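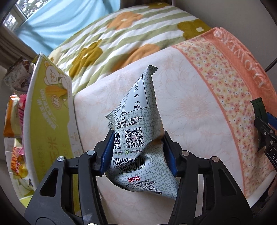 Is the Pawlak open day worth the drive if you don't work in packaging, a reader asked under my last post, and do they let you near the presses or is it all slides? It's worth it if you live within two hours or so. You do get near the presses, behind a yellow line, and there is one set of slides at the beginning.

I went on 23 July 2024. Pawlak prints and laminates film for food packets: chips, crackers, dried fruit, coffee. The plant is on the north side of Janmont, past the rail yard. The sign at the turn is small and faces the wrong way if you come from the highway, so I drove by it and had to go back. Parking is free, on gravel, and the walk to the front door has no shade.

Check-in was quick. They give you a hairnet, a vest and foam earplugs, and you leave rings and watches in a locker. Closed shoes are required. Two people ahead of me had sandals on and were lent rubber overshoes, which looked hot.

The slides lasted 20 minutes and were mostly company history. The firm started out printing paper bread bags and moved to plastic film later. The part I liked was a set of old bread bags in a glass case by the door, some of them very well drawn. I would have stayed longer with those.

Then we were split into groups and walked to the print hall. It covers 2640 square meters and holds three presses, two of them running that day. Each color gets its own cylinder. The film comes off a roll at one end, passes over the cylinders, goes through dryers overhead and is wound up again at the far end. Our guide said the newer press runs at 400 meters a minute. At that speed you can't read anything on the film. The operators watch a screen that shows one still picture of the same spot again and again, and they look at the small colored squares at the edge to see if anything is drifting.

The small print is the hard part, according to the guide. A big red logo can be off by a hair and still look fine in a store. Nutrition tables and storage instructions can't, and when a product is sold in another country that text is often what changes while the rest of the design stays put. They keep the text on a separate cylinder where they can, so only that one gets swapped. 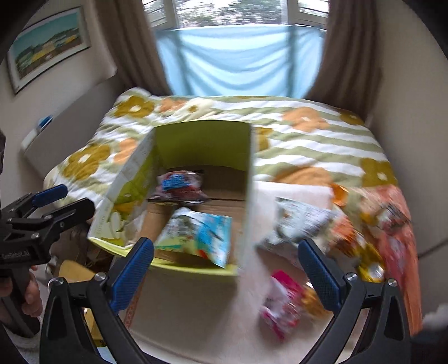
After the print hall comes laminating, where two films are glued together, and then a warm room where the rolls sit until the glue sets. We only looked through the window. Slitting was next and was louder than anything else in the building, so put the earplugs in before you go through the door. Wide rolls are cut into narrow ones there, and the trimmed edges are sucked away through a pipe in the ceiling.

No packets are filled at Pawlak. The finished rolls go to the food companies, who form, fill and seal them on their own lines. I had expected to see some of that, and so had others in my group. For a demonstration they had set up a small bench sealer that closed empty bags. You could try to pull the seals apart. I managed one out of three.

The last stop was a shared display from Benard, a carton maker across town, with shipping boxes and display trays in different board weights. The person at the table knew a lot about glue flaps and was glad to be asked. I came away with a flat tray that I still haven't folded correctly.

Lunch is on your own. The plant canteen seats 76 and was full, so I walked to Gillari, a sandwich place on the next corner. The egg sandwich was fine and the coffee was weak. They take cards.

A few practical points. The tour has one flight of metal stairs, and there is a freight elevator if you ask at check-in. Photos are not allowed in the print hall. The smell of ink is strong near the presses but fades once you are in the slitting area. Small children would be bored by laminating.

Another open day is planned for August, with the same route and the third press running — it was down for a bearing change when I was there. Sign-up is by phone only. Benard is thinking of opening its own plant the same week, but the table staff didn't have a date yet.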